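Search the forum Go
Enamel mugs: store with lid on or off?
November, 7:40 pm, posted by hisow72
Print | E-mail this thread
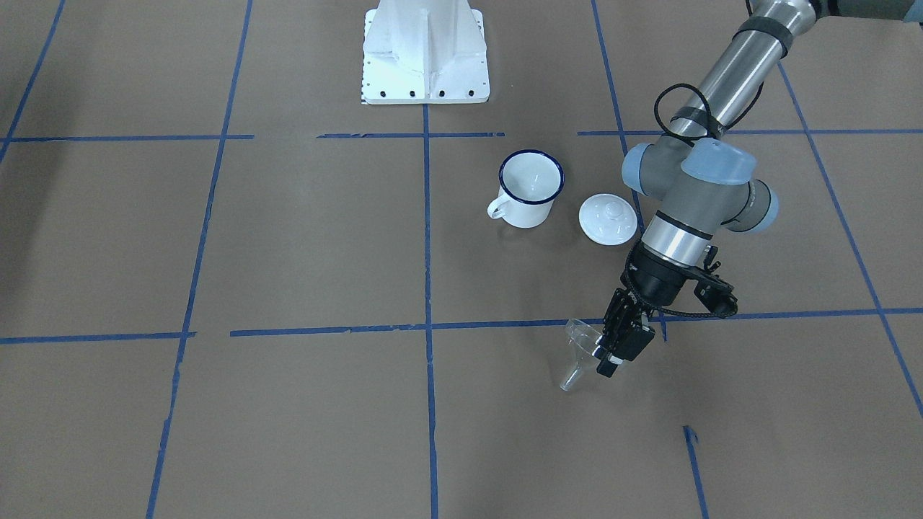
I keep a white enamel mug with a navy rim and its lid in the camp box. Lid on saves space, but after a few months shut it smells stale. What do you all do?

peneo_k
Off. Lid goes beside it on the shelf.

ovham26
Disagree. Mine stays on with a folded paper towel inside. I have 5 of them and none smell.

peneo_k
Paper towel holds damp if the mug wasn't dry.

ovham26
So dry it first.

hisow72
Will try the towel. I also fill small bottles with a clear plastic funnel. Does that fit inside the mug?

peneo_k
Mine does, spout up.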